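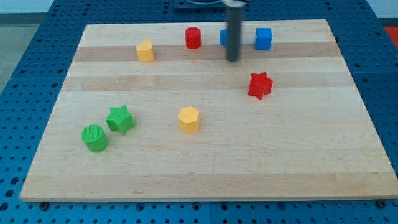
Figure 1. Tabletop clearing task. Colored blocks of mixed shape on a timber board, with the rod end effector among them.

3.2 Board clearing as a stand-in for household sorting

Putting away small objects is among the chores most often requested of home robots, and among those least often finished without help. The Barasa task set reduces the chore to its contact problem. Blocks are spread over a flat board, and the arm must bring together all blocks named in a written instruction (for example, "put the green ones in the near left corner") by pushing alone. A rod cannot lift or pinch, so an error in grasp planning cannot be mistaken for an error in choosing what to move.

Shapes were selected for how they respond to a push. A cube pushed near the middle of a face tends to travel straight. A cylinder standing on end gives the rod a single line of contact and slips to one side when the push is off center. Stars and hearts have notches that can hold the rod in place, but they rotate when contact is made on a lobe or point. Color and shape repeat across the set, so that neither is always enough to identify a block; in Figure 1, "the star" is ambiguous and "the red star" is not.

Layouts differ in crowding. The yellow hexagon in Figure 1 can be approached from any side. The green star and green cylinder are separated by a narrow gap, and a push on one is likely to disturb the other. We call the second case a coupled pair and report it separately, as the same condition arises with cups on a counter or fasteners in a tray.

3.3 Procedure

Trials were run at two sites, Metby and Trernstead, using the same controller and the same written instructions. The controller received one overhead-oblique camera view and no depth data. Each trial ended when the instruction was satisfied, when a block left the board, or when 2 minutes had passed. Operators did not touch the blocks during a trial. A total of 2513 trials were kept after the removal of runs with a camera fault or a lost network link.

Success was judged from the final view by two raters, H. Rees and B. Louro, who worked separately. Disagreements went to a third rater, R. Poirier. Most concerned blocks that rested against the target group without being fully inside the marked region – a case the original scoring sheet did not cover. The rule was revised in April, and all earlier trials were scored again.

3.4 Limits of the task

A person can clear such a board by hand with little thought, and we make no claim that success at pushing carries over to a kitchen or a packing bench. Household objects deform, tip over and hide one another to a greater degree than these blocks do. Partial hiding does occur when the rod comes between the camera and a block, as with one of the blue blocks in Figure 1. The controller keeps the last 15 views for this purpose, and Section 5 reports results with that memory turned off.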